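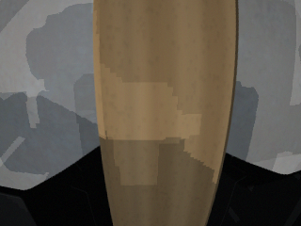
Home Opinion Reviews Archive Contact

Filed under: Opinion / Automation

2018-08-12, by Karthik Pathirana

A wooden handle is a fair test of a household robot, and most household robots would not pass it. I mean a handle of the ordinary kind, on a broom or a spoon or a paint scraper. The section changes along its length, the surface has been worn by one particular person's grip, and no two from the same box weigh the same.

Picking up such a handle is close to solved. Two fingers close on either side, the controller watches the motor current, and above some threshold the object is declared held. Dogar has been selling an arm that does this since last October, and the grasp figures it publishes are respectable. The trouble is in the word "held." A chore puts load on the tool. A broom meets a chair leg, a scraper catches on a lump of old paint, and the handle rotates between the fingers by a few degrees. A person corrects this without looking. The arm does not know it has happened, and carries on sweeping with the bristles at the wrong angle.

Much of the current work is done in simulation, and I have no objection to that. It is cheap, nothing breaks, and a close view between the fingers can be rendered as often as one likes. Surface patterns can be changed between runs so that the software stops relying on them. Panagiotis Kalogeropoulos, who ran grasp trials at Wemier until this spring, gave me the results of one such exercise. The handle task was run 2000 times in simulation. The same policy was then moved to a real arm and run 182 times, and 162 of those ended with the tool lifted and still in the grip after a short pause.

That is a good number, and I think it is being read wrongly. It covers lifting and waiting. There was no floor in the trial, no dirt, and no second hand. Kalogeropoulos told me the team tried pushing the handle against a fixed post afterward and stopped keeping score.

The weak point is contact. A simulator has to decide how a finger pad and a piece of wood behave when pressed together, and it usually decides with a single friction value and a stiffness chosen so that the solver stays stable. Real pads creep. Real wood has a finish on it, or used to. Dust on the pad changes the friction more than a change of material does, and a kitchen or a shop floor supplies dust all day. Camera input can be varied until the software copes with any color or grain you show it – the forces are much harder to vary usefully, as we do not know the right range to vary them over.

Shop floors are in somewhat better shape than kitchens. Drosto makes a cell that loads deburring tools into a holder, and it works because the handles were replaced. Each one has a molded collar with two flats on it, and the fingers fit the flats. A plant manager will accept this. The tools belong to the plant, the collar costs little, and the cell repeats the same motion for the whole shift. It is a sound piece of engineering that says very little about a machine in a house, where the tools are whatever the owner has in the closet.

Clindik is taking the opposite route and promises a home unit that will use existing brooms and brushes. I would like to see it. I would particularly like to see it sweep under a table for an hour, with the camera left running and the grip angle logged at the start and the end. If the angle drifts and the unit corrects it, I will revise my opinion. The demonstration I attended lasted roughly four minutes and the broom was handed to the machine by an engineer.

My own view is that tactile sensing in the pads will do more for chores than another round of training on images. Slip at the pad is a small, fast signal, and it is available well before anything is visible to a camera. The sensors exist. They wear out quickly and the wiring through the finger is a nuisance, so they tend to be left off the products and kept in the lab. Until one of these companies ships a pad that lasts a year and reports slip, I would keep buying brooms with comfortable handles.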